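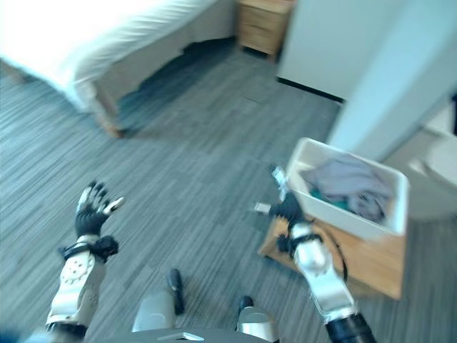
Keeping House: Bedrooms and Linen
Handout for Session 6, the bedroom round
Tutor: Gediminas Lūse
Vendby Learning Centre, Room 213

Welcome back, everyone, and thank you for being so patient with the kettle last time. I promised you something on paper for the bedroom round, as several of you were scribbling so hard that you missed the part where we were doing things with our hands, and that would be a pity. So please put the pens down for this one and just read it through at home with a cup of something.

We are dealing with clothes and linen that have ended up where they shouldn't be: on the bed, over the foot of the bed, on the floor beside it, in a heap on top of whatever furniture was nearest. Every household has this, mine included, and I have been teaching the course for long enough that my family finds it very funny. The aim is a made bed, a clear floor and a basket you can carry, in that order if you like working from big to small, although I shall be suggesting a different order further on.

What you will need

A basket with an open top, as light as you can find. Plastic is fine and wicker is fine too, if it doesn't catch on things (run your hand round the inside of a wicker one before you trust it with knitwear!).
Something to stand the basket on.
A second, smaller bag or bowl for pocket findings, such as coins, tissues and hair grips.
A damp cloth for the bedside table.

Where to put the basket

I'm starting with this because people laugh when I say it matters and then come back a week later and tell me their backs are better. If the basket is on the floor, you bend down for every single sock. Stand it on something and you will bend far less. A low cabinet does nicely, or a sturdy box, or a chair if the seat is flat. Press down on whatever you have chosen before you load it, and if it wobbles or gives at all, choose something else. Cardboard in particular wants checking, as a box that looks firm may be empty underneath its lid.

Try to have it within a step or two of the bed but out of the path to the door. In smaller homes, where the bedroom and the washing facilities are close together, you may find the natural spot is right by the bathroom, and that is perfectly all right so long as whoever lives there can still get past.

The order of the round

There are as many orders as there are people, and I wouldn't want you to fall out with anyone at home over it. The one we practise at Vendby goes like this.

First, stand at the foot of the bed and look. Don't touch anything yet. Where is the most fabric? Is any of it under something else? Are there cables or slippers on the floor that you might catch your foot in?

Second, clear the floor on your side. Pick up each piece, shake it once, gently, away from your face, and feel for pockets.

Third, clear the top of the bed, beginning with whatever is draped over the end. A white cloth on white bedding is very easily missed, so feel along the duvet with a flat hand as well as looking. I once made a bed beautifully for my mother-in-law with a pair of her tights inside it, and it has come up at most family occasions ever since.

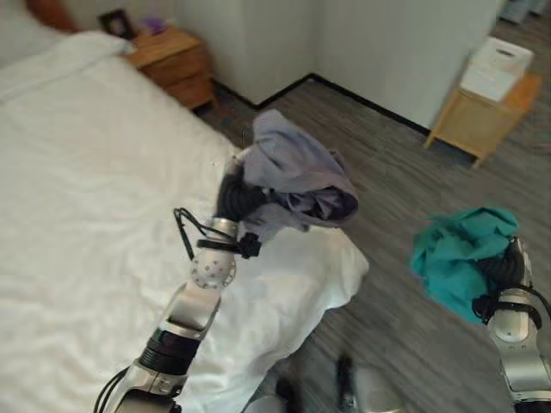
Fourth, go along the bedside. Lift whatever lives on the nightstand, wipe beneath it, and put it back where you found it. I do mean where you found it. A picture frame turned slightly towards the pillow was very likely turned that way on purpose, and if you are helping in somebody else's home, those few inches are theirs and it's a kindness to leave them be. Tissues stay within reach of wherever the person usually sits or lies.

Fifth, and only now, see to the bed itself. Pull the duvet up to the headboard, smooth it down from the top, and straighten the pillow. If there is a bed skirt, run your hand along underneath to see whether anything has been kicked under there. Something usually has.

Taking clothes to the basket

You will have noticed in the practice that we all want to gather up an enormous armful and stagger across the room with it. Please resist! Things fall off an armful, generally behind you, and then there is the walk back. Carry one piece in each hand, or a small bundle held against you, and you will see where you are putting your feet.

When you reach the basket, lower the piece in over the near side and let go once most of its weight is inside. If you drop it from high up, a sleeve nearly always hangs over, and a hanging sleeve finds every door handle between there and the washing machine. Soft, slippery tops are the worst for this. With those I tuck the bottom hem in first and let the rest follow it down.

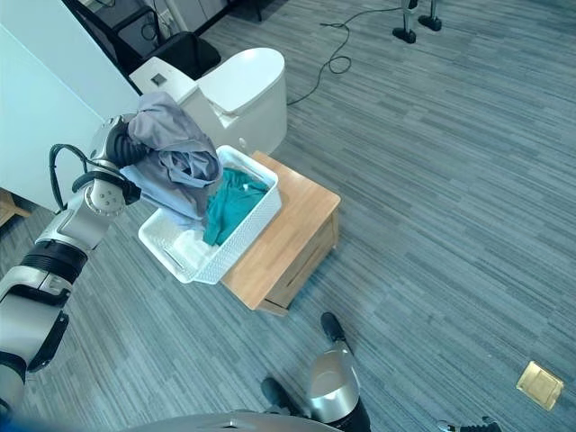
Grey garment at the near edge of the basket, with teal and white pieces inside.

Colours next. For a small household I am quite relaxed about sorting in the bedroom, and I know that some of you were taught otherwise. Put greys, lavenders, teals and the like together, keep whites to one end of the basket, and do the proper sorting beside the machine where the light is usually better. Anything brand new and strongly coloured goes in a bag by itself until it has been washed alone. If you can't tell whether a thing is clean, ask its owner. If the owner can't tell either, in it goes.

There is more on reading care labels on page 161 of the Rojanasak course book, the one with the green tabs I put in. Do read the part about wool before you bring me any more small jumpers.

Handling loose white pieces

Towels, pillowcases, cloth bags and the like tend to get picked up in a ball and put down in a ball, and then they are creased for the rest of their lives. You needn't fold them for the wash, but do open them out. My way is as follows, and please change it about if your hands are stiff or you have a sore wrist.

Lay the piece down somewhere clean. Don't tug at the middle of it. Look for a loose edge, and follow that edge with your fingertips until you come to a corner. Take the corner between finger and thumb, then slide the other hand along to find its neighbour. Lift both, let the cloth hang, and give it one shake. You can now see what you've got, which side is out, and whether there are any stains wanting attention before they go anywhere near hot water.

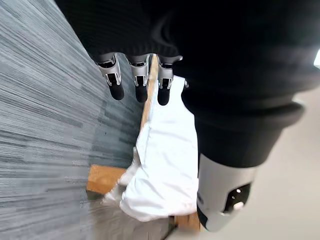 White fabric, bunched. Look for the loose edge.

If you find a stain, turn it to the outside so you'll spot it again later, and lay that piece on the top of the pile. Pegging a bit of coloured wool to it works well too. That was a suggestion from the September group and I have used it ever since.

How full is full?

Stop when the clothes are level with the rim. I know there is always one more shirt. Two comfortable trips are kinder to you than one where you can't see the stairs, and a heaped basket squashes whatever you had taken the trouble to open out. If you are loading clean, folded things to go back to the wardrobe, put the heavy ones at the bottom and keep the pile a little below the rim so the top layer doesn't slide.

How long it should take

Allow up to 36 minutes for your first full round, including the bed and the bedside. I would much prefer you to go slowly and talk to one another as you work. Speed comes on its own after a while, and in the meantime it's rather a pleasant job with the window open.

For next time

Do one complete round at home, in any bedroom that will have you. Write down where you stood the basket and what you stood it on, and one thing you would move if you did it again. Those of you on the Skanura certificate should use the pink sheet for this and get it signed. Everyone else can use the back of an envelope.

Please also bring one pillowcase and one item you find really awkward to fold. Fitted sheets are welcome, and we shall face them together after the tea break. Clean, please!

Gediminas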